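Plaltbridge Desktop Set-up Guide
Section 5: Preparing a tabletop task and checking the perception

Revised 11/1/25 by Farzana Sikder, Grosard

5.1 Before you start

This section explains how to prepare one tabletop task in Plaltbridge, and how to check that the software finds the objects before you begin to record. It is assumed that you have finished Section 4 (gripper calibration) and that the Shimada planner is installed on the same computer. If the planner is on a different computer, please read Appendix B first.

The task in our guide is "upright cups on a mat". It uses paper cups and one round mat, and it is a good first task for a new user. The same steps are valid for other small objects, but you will need to change the object list in step 6.

Caution: Do not use the calibration file from another gripper, even when it is the same model. The software accepts the file without any warning, but the jaw position will be wrong.

5.2 Preparing the table

1. Put a plain cloth on the table, or leave the table bare if the surface is not shiny. A cloth with a fine texture is acceptable. A cloth with large coloured patterns is not recommended.

2. Put the mat where you can reach every part of it with the gripper without moving your feet. It must stay in one place for the whole session.

3. Place the cups beside the mat. They can lie on their sides and they can touch each other. It is better to mix plain and printed cups, so that the model does not learn only one colour.

4. Switch on the lamp and check the shadows. A strong shadow on the mat is permitted, but the lamp must not move during the session. If you work in the evening, please remember that a window becomes like a mirror and the tracker may pick up points in the reflection. Close the curtain if the tracking score goes down (see 5.5).

Note: Other household things may remain on the table. Plaltbridge ignores everything outside the work zone, and the background variety is useful for training. Only the work zone needs to be tidy.

5.3 Setting the work zone and the objects

5. Open Plaltbridge and choose Project, then New Task. Type a name for the task. Use small letters and no spaces, for example cups_on_mat. The name cannot be changed later.

6. In the Objects panel, add two classes: cup and mat. Tick the box "Orientation" for the cup, and leave it empty for the mat. With this box ticked, the software separates an upright cup from a cup lying on its side. The planner needs this information to choose the direction of the grasp.

7. Choose Work Zone, then Draw. Click the corners of the zone in the live view. Include the mat, all of the cups, and a margin of one cup width. Leave out the lamp and any screens that are switched on.

8. Press Detect. Wait until the status line changes from Searching to Stable. On most computers it takes less than five seconds.

9. Look at the labels in the live view. Each cup must have its own label, with the word "upright" or "side" behind it. With one cup standing on the mat and the others in a pile to the right, the table can look as follows:

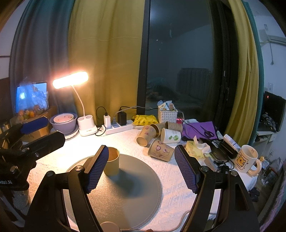 10. If two cups in the pile share one label, open Detection Settings and raise the Split value by one step. Press Detect again. Do not raise it by more than three steps, or printed drawings on a cup may be counted as separate objects.

11. Click the label of the mat and choose Set as Target. The outline of the mat becomes green.

12. Save the task with Ctrl+S. The file is written to the tasks folder inside your project.

5.4 Testing the plan

13. Choose Planner, then Dry Run. The Shimada planner calculates a path for each cup and draws it on the screen. Nothing is sent to any arm in this mode.

14. Check the order of the cups. The planner normally begins with the cup that has the most free space near it. If you want another order, drag the names in the list.

15. Check the approach line for each cup. It should not pass through another cup. If it does, set Clearance to 50 and repeat the dry run.

Caution: Cables and cords are thin, and the detector often misses them. When a cord lies inside the work zone, draw a Keep-out area over it by hand. Please do this also when the cord seems to be far from the path.

5.5 Messages you may see

Code 262, Target partly hidden
The gripper or your hand covers too much of the mat. Move back a little and press Detect. The message disappears by itself when the outline is visible again.

Code 277, Tracking score low
The tracker has lost its fixed points. The usual reasons are a reflection in the window, a lamp which is too bright in the view, or a very fast movement. Correct the light first, then move slowly over the whole table and return to the mat.

Orientation unknown
The software sees a cup but cannot decide if it is upright. Look at the cup from a higher angle. If the message stays, delete the label and draw it by hand.

If a message is not in this list, copy the log file and send it to the Irkutden support desk, together with the task file from step 12. Recording is described in Section 6.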